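Speaker notes: Handover between shifts
Wanda Urbańczyk, Nasell
Afternoon slot, main room. Aim for 21 minutes, leave the rest for questions.

Opening

Thank Zineb for the introduction. Say where I work and what I do: I plan the shifts at Nasell, and before that I was on the packing floor at Werkent for four years.

Start with the missing pallet key. Night shift at Werkent put the key in a different drawer and wrote "key moved" in the book. Day shift read it at six and spent 41 minutes opening drawers. The note was true. It left out where.

Ask for hands: who has a handover book? Who read it this week? Wait for the second lot of hands to go down before carrying on.

What I mean by handover

Keep this short. It is the time when one person stops being responsible for a job and another person starts. On paper that is a line on the rota. On the floor it is usually someone with their coat on talking to someone who is still looking for a pen.

Mention that I am talking about small sites. The big hospitals have people who study this full time and I have borrowed from them where I could.

The Nasell survey

We asked everyone on the floor to write down what they had to find out again during their first hour. Plain cards, no names. We got 63 cards back in June. Brahim Younis typed them up and sorted them.

Most of the cards were about three things: where something had been put, whether a customer had been rung back, and whether a machine was off on purpose. Read out the card that says "Is line two broken or resting?" Pause, it usually gets a laugh.

Hardly any cards were about things the book had got wrong. People were tripping over what had been left out.

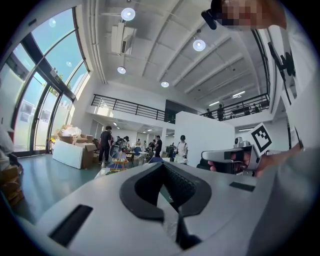

Talking beats writing for anything you can point at. Lærke Gunnlaugsson runs our evening shift and she will not accept a spoken handover of a tool or a part unless she is standing next to it. I thought this was fussy and I have changed my mind. When the thing is in your hand you can turn it round, and the other person can lean in and ask about it. On the slide there is a hand round the underside of the grey tool and a face close by at the top corner, and that is the distance I would like people to work at. Compare it with shouting across a loading bay. If time is short, skip the loading bay story and go to the next part.

What we changed

Overlap of ten minutes, paid. Say the word "paid" clearly. Farouk tried an unpaid overlap and it lasted a fortnight.

The book now has four headings: moved, waiting, off, promised. Promised is the one people forget. It covers anything we told a customer we would do.

The person coming on writes the notes, and the person going off talks. Mohcine Ait Brahim suggested this after a visit to the Wondonmont depot. It felt backwards for the first week. It does mean the notes are in the words of the person who will need them.

What did not work

The whiteboard. It got wiped.

The phone app. Good on the office phones, hopeless in gloves. We still pay for it until the spring, so be polite if the supplier is in the room.

Questions I expect

Does it cost more? Yes, the overlap costs money. Give the monthly figure only if pressed, and say it is for our site.

What about people who work alone? We use a phone call at the start of the shift, with the book open. It is weaker than meeting and I should say so.

Can they have the cards? Blank ones are on the table by the door. Zineb has spares.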